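How to clean up the recordings list on a Carkel box

My Carkel box hit 97 percent full on a Tuesday evening, right in the middle of recording a film I really wanted, and it just stopped. No warning that I saw! So I finally sat down and learned how the storage settings work, and I'm writing it all out here while it's still fresh.

First, get to the right menu. Press Home, go right to Recordings, and then press the Options button (the one with three little lines, not the gear). The gear takes you to picture and sound, and I lost a good while in there.

Pick Manage Storage. You'll be asked for your PIN. If you never set one, try the one printed on the card that came with the box. Mine was 3719, yours will be different.

Now sort by Size. The default is Date, and it hides the big stuff. I had over 200 recordings, and the top 20 were nearly all sports in high definition, some of them padded with an extra hour at the end. Press the yellow button on each one you want to drop, then hold OK until the bar fills. Holding matters, because a quick tap only plays the thing.

After that, go into Series Links. Every show you have ever followed is in there, and each one has a Keep setting. Mine were all on Keep All. I changed the daily shows to Keep Latest 5 and left the dramas alone (I'm slow with dramas). Nuala Lenihan, who got me onto Carkel in the first place, keeps hers at 25 for everything, but she has the bigger drive.

Then empty the Deleted folder! It's at the very bottom of the Recordings list and you have to scroll past everything to reach it. Until you empty it, the space doesn't come back, and the percentage at the top stays exactly where it was.

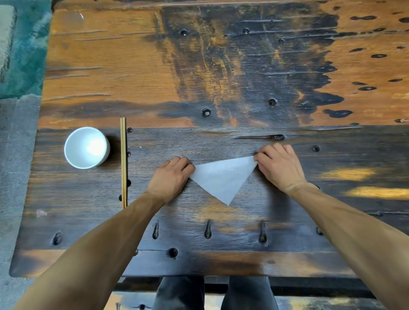
Page last changed: December

If the percentage still looks wrong, restart the box from the menu: Settings, System, Restart. Pulling the plug works too, but mine took ages to rebuild the guide when I did that, so I'd go with the menu.

One more setting while you're in there. Under Recording, turn off Suggested Shows. It's on from the start and it fills the drive with things the box thinks you'd like, which in my case was a whole lot of antiques programs.

I haven't tried any of this on the older Sumden box, where the menus are laid out another way. If you've got one and the yellow button does something else, leave me a comment and I'll add it to the page.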